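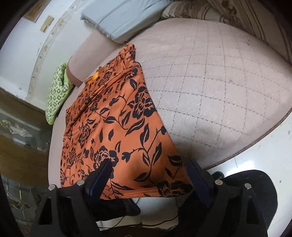

Kerstin Schwerdtfeger wrote to ask whether she really must keep all her old redirects going, now that the Brindo shop has been at its new address for the best part of a year and everybody she knows seems to have found it.

Small Sites Letter, July
By Timo Brandes
Last updated: July, 16:20

It's a lovely question, Kerstin, and one I've been meaning to write about ever since we moved the Pavance pages in the spring (a job I had put down for one afternoon, which will make some of you laugh). My short answer is yes, please keep them, and for longer than feels sensible. A redirect costs you next to nothing to leave in place. Search engines may well have caught up with your move months ago, but the links in old emails, forum posts and people's bookmarks never will, and those visitors are often the ones who already like you!

What I would do, with a pot of tea and a quiet hour, is look for chains. A chain is what you get when an address was moved once, and then moved again, so that the visitor is passed from the first to the second to the third before anything appears. When I went through the Pavance list there were 1447 old addresses in it, and 198 of them went through at least one stop they didn't need. Point each old address straight at its final home and test a handful by hand.
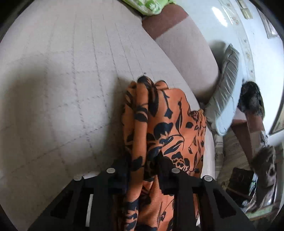 While you're in there, have a look at where the redirects land. The temptation in any big move is to send everything without an obvious new home to the front page, and I've done it myself on Vullside, late in the evening, when I wanted to go to bed. It's a bit of a rotten trick on the visitor, who clicked on a page about one thing and got a page about nothing in particular. Search engines may also treat it as a missing page. If there's a close match, use that. If there isn't, let the old address say plainly that the page has gone, and make the "not found" page a friendly one with a search box.

Do change the links inside your own site as well, menus and footers included, so they don't lean on the redirects. I found 10 in the Stöcker footer alone, all pointing to addresses we had given up two moves ago, and I had written that footer. 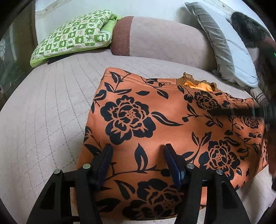
Orange fabric with a black floral print, on a quilted cover.

Next month I'd like to get on to sitemaps, and in particular what to leave out of them. Send me your muddles before then and I'll answer as many as I can fit in.

Filed under: Moving house, Links and redirects, Readers' letters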